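December, 9:40 a.m.

Toaster back on the desk after the crumb tray cleaning. Picked up where we left off with the browning notes. Bread is the Okby sandwich loaf again, same batch as last time, sliced at 3 settings of the slicer. Thick slices stick on the way up in the rear slot. Front slot fine.

Weighed the crumbs from the tray before throwing them out: 41 g. More than I expected for one month of use. Wrote it on the Vashisht sheet so we have a number to compare with in the spring.

Desk is getting crowded. The wine glass needs to go back to the kitchen shelf before someone knocks it over, and the green-and-white bottle can move to the cabinet with the red top if there is room next to the lidded container. Folded bags go in the drawer. Cord should run behind the toaster and off the back - right now it lies across the working side.
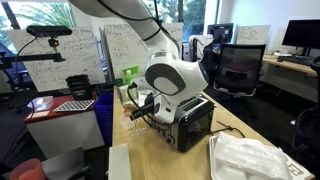

Santosh Rawat: the cord was behind it until I moved things for the cleaning, my mistake. I would also keep the bags away from the toaster altogether, the sides get hot enough after two rounds to soften thin plastic. Lost a Mokine freezer bag that way in the old room.

Agreed. Bags moved first, then the rest. New rule for this desk: nothing plastic within a hand's width of the toaster while it is plugged in.

11:15. Ran the first slices. Knob at the middle mark, both slots loaded. Color even on the front slice, pale strip along the top of the rear one. Same as before the cleaning, so crumbs were not the cause. Slot may be a little too deep for this loaf.

To do:
Try the Sutard rolls, cut in half
Ask for a second crumb brush, the old one sheds
Empty the blue bin
Label the shelf for glasses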